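Camp stove for the van: gas or spirit?
Posted by fernhollow, September

Right, I need some help before I spend money I'll regret. My old two-burner has finally rusted through at the hinge and I've got a fortnight in the van coming up. I've narrowed it down to the Clernimis gas one with the folding lid, or a Rindholm spirit burner, the little one that packs down inside its own pan. There are 2 of us, we drink far too much tea, and we cook properly maybe every other night. The rest is beans.
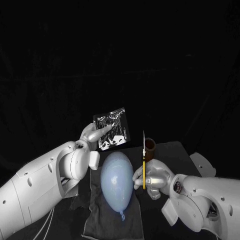

My worry with gas is finding the right canisters once we're off the ferry. Last year we drove to three different shops and came away with a firelighter and a bag of plums. Has anyone used the Rindholm for more than a weekend?

kettle_and_key wrote:
I've had mine for 6 years and I love it, but you have to be patient. It's quiet, there's nothing to break, and you can buy the fuel in nearly any hardware shop. It will not boil a big kettle in a hurry though. I put mine on, walk the dog to the end of the field and back, and it's usually just starting to sing.

mudguard wrote:
Sorry, but I'd never go back to spirit. The flame is hard to see in sunlight, and I refilled one once thinking it was out - it wasn't. I lost most of an eyebrow and a perfectly good tea towel. Get the Clernimis and take spare gas with you.

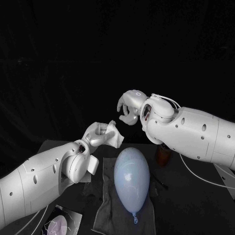
The lid on it doubles as a windbreak as well, and that matters more than the numbers on the box. We had ours on a clifftop in a proper blow and still managed eggs.

fernhollow wrote:
Eggs on a clifftop is a strong argument! How does it pack, though? My cupboard is tiny and already full of enamel plates I refuse to leave behind.

mudguard wrote:
Flat, like a briefcase. Mine slides in behind the passenger seat. Things I'd buy with it:

- A Wojcik hose, the longer one. The hose in the box is stiff and too short to get round a corner.

- A cheap tray to stand it on, so you're not scrubbing bacon fat off the worktop.

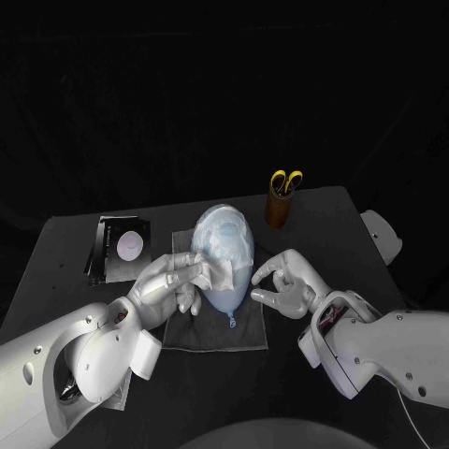

- A second lighter, kept somewhere that isn't with the first lighter.

kettle_and_key wrote:
I'd argue with the hose. Mine was fine from the box when I had the gas one, and Wojcik charge silly money. Agree about the tray.

pollyslowlane wrote:
Can I be awkward and say take both? We've done 1,921 miles this summer with a single gas ring for the quick stuff and a spirit burner for porridge and anything that wants to sit. They take up less room together than a big double, and if one packs up you still get your breakfast. Ours live in a Zarkport roll bag with the mugs wedged in between, so nothing rattles.

mudguard wrote:
Two fuels, two lots of faff. No thank you.

pollyslowlane wrote:
Suit yourself, I've still got my eyebrows :)

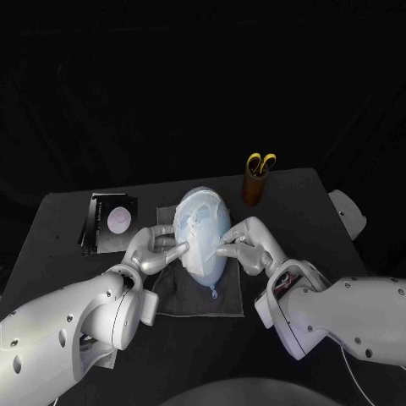
Update from fernhollow

I've gone for the Clernimis, mainly because of the lid. I tried it on the back step at 6 this morning in my dressing gown and the tea was ready before I'd found the milk. The hinge feels a bit light, so I'll see how that goes. I've left the hose as it is for now (sorry mudguard) and I'm borrowing a spirit burner off my sister for the ferry side of things, so Polly has half won. Does anyone know if the Zarkport bag comes in the smaller size? I can only find the big one, and it'd never go in with the plates.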